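Small-object handling (hand-held gripper recording)

Reading time: 4 min

Search articles Search Clear

Small-object handling, in the context of hand-held gripper recording, is the body of good practice that governs how light, fragile or easily tangled items are set out, grasped and returned while a person records a task for later use in training a robot. It covers jewelry, buttons, coins, keys, sewing supplies and similar household goods. The most widely followed text on the subject is the Besholm Guidance, a voluntary document first issued by the Besholm working group and revised twice.

Background

Early written rules for hand-held recording dealt almost entirely with kitchen and laundry tasks. Objects in those tasks were large, and a failed grasp could simply be repeated. When recording moved to dressers, desks and sewing tables, operators reported losses, snapped cords and recordings in which the object could not be seen between the fingers. Clodagh Scanlon, then an editor for the working group, collected 457 incident notes from recording sites and sorted them by cause. The largest share concerned chains and cords that had been lifted by the wrong part.

A first draft was written by Scanlon and Peter Ďurica and circulated in October. Comments from two recording firms, Esumel and Lusisa, led to the removal of a proposed minimum object size, which both considered impossible to apply in private homes.

Scope

The guidance applies to recordings made in homes and in home-like settings. It does not apply to factory assembly, to medical supplies, or to any work in which the gripper is mounted on a powered arm. Living animals, medication and blades are excluded and are covered by a separate text.

General provisions

The guidance is divided into 9 sections. The provisions most often cited are the following.

Surface. The working surface should be stable and large enough to hold every item without stacking. A cloth is permitted and is often preferred for beads and pearls, which roll on bare tops. Patterned cloths are allowed - homes contain them, and a robot trained only on plain surfaces may perform poorly elsewhere.

Surroundings. Furniture, clothing and stored goods may stay in place. Papers bearing names or addresses, bank cards and photographs of family members must be put away before recording begins.

Consent. The owner of the items must agree in writing to their use. Pieces of high value or strong personal meaning should be left out, and the operator may not press the owner to include them.

Approach. The fingers should be open before they reach the object, and the operator should hold the tool still for a moment above it. The object should lie between the two finger pads, with a clear view from the camera.

Closing force. The trigger is squeezed slowly. Ceramic, glass and carved stone pieces are lifted no higher than needed to clear neighboring items.

Pace. A single recording should not exceed 30 minutes. Tired hands account for many dropped items, and the operator may stop at any time without giving a reason.

Provisions for jewelry

Jewelry is treated in a section of its own. Charms and pendants that lie apart from other pieces are taken first. Chains are lifted near the clasp or at a free end, never by a loop in the middle of a tangle. A cord that has become knotted is recorded as it is found; untangling is a different task and is labeled separately. Strung beads are held by two or more beads at once so that the string does not carry the full load.

The container should be open and within easy reach before the first grasp. Its position may change between recordings but should not change during one.

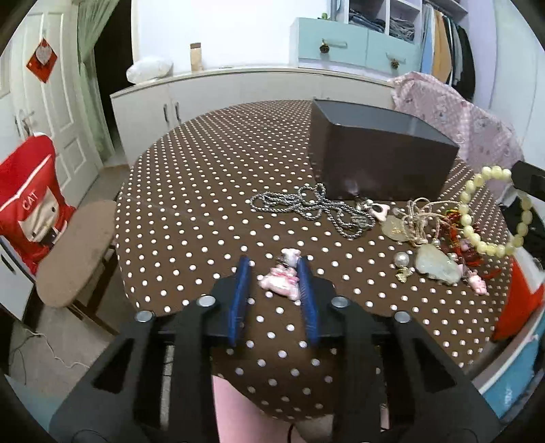

Adoption and criticism

Esumel adopted the guidance in full. Lusisa follows all sections except the one on pace, for which it uses a shorter limit. The training firm Mikuš teaches the jewelry section as a half-day course, and its instructor Marin Spahić has written a set of practice exercises based on it.

A review by Nizar Obeidat examined 467 recordings made under the guidance. He found that the approach provisions were well observed and that the labeling of knotted cords was uneven between sites. Svatopluk Kubíček has argued that the rule on tangled chains is too strict, as people at home often do pick up a necklace by the middle, and a robot may need to learn how to recover from such a grasp. The working group has accepted the point for discussion but has kept the present wording.

See also

Consent in home recording
Grasp labeling
Hand-held gripper
Recording of soft goods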